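Support > Guides > Zuslow Kitchen Bins > Setting up your sorting station

Setting Up a Sorting Station at Home, Part 2: Bins, Liners and Labels

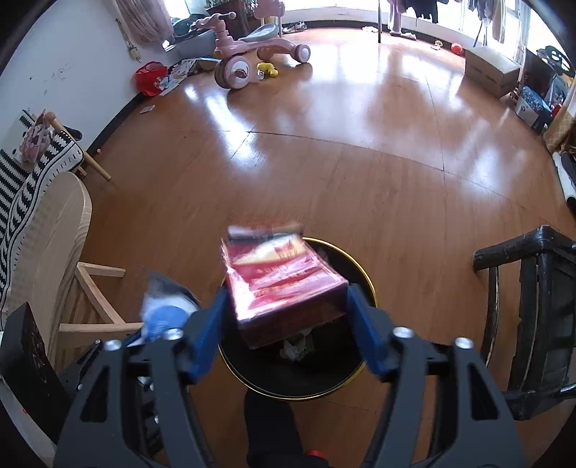
By now you should have picked your spot (Part 1 covers measuring). Now for the fun part -- getting the bins in and working! Set aside an afternoon, put some music on, and have your Zuslow starter pack within reach.

1. Wipe down the floor where the bins will stand and let it dry fully.

2. Place the trash bin first, closest to where you cook. Paper and cardboard go next to it, then cans and glass.

3. Leave a hand's width between bins. It feels like a waste of space on day one, but you'll be so glad of it when you're lifting out a full liner.

4. Fit a liner in each bin. Push it right down to the bottom and fold at least two inches over the rim. If it keeps slipping, use the rubber band from the pack.

NOTE: The Wedo liners are sold in rolls of 155. Tear along the dotted line before you open the bag up, or you'll split the seam.

5. Stick on the labels at the height of the shortest person in the house. Kids love being in charge of this one!

6. Print the sorting chart and tape it inside a cabinet door. The items people ask us about most are:
- Cardboard boxes: empty, flatten, paper bin.
- Gift wrap: scrunch it in your fist. If it springs back open, put it in the trash.
- Boxes with a plastic film: peel the film off first. Film in the trash, box in the paper bin.
- Greasy pizza boxes: tear off the clean lid and recycle that half.

Rules do vary from town to town, so check your local list as well.

CAUTION: Never put batteries in any of these bins, even flat ones. They can start a fire. Keep them in a lidded jar and take them to a drop-off point.

7. Run the station for 5 days before you change anything. Then look at which bin fills up first and swap sizes if you need to -- most homes end up wanting a bigger paper bin and a much smaller one for trash, and that's a great feeling.

For odors, sprinkle a spoonful of baking soda under the liner each time you change it.

Related guides
Part 1: Choosing and measuring your spot
Part 3: Adding a compost pail
Cleaning the Urnov swing lid
Loureiro wall rack: fitting and load limits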